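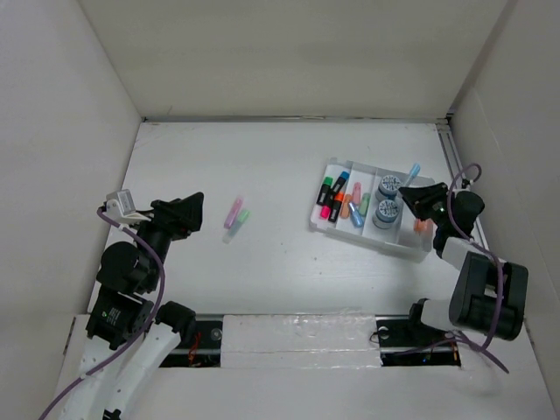 Two arms, one tray of markers and highlighters, at Prultach.

I'll admit it, I came to Prultach for the robots and left obsessed with the rulebook! It's 13 pages long, and Padmavathi Devadiga wrote most of it herself (she's very proud of page 4, and she should be). My favorite rule: only one arm reaches into the tray at a time, and the other waits outside until it's clear. There's one about cables too – check every loop before you hit start, even if you checked it before lunch. I asked her what happens if you skip it. "You start the day's log over," she said, and handed me a pen.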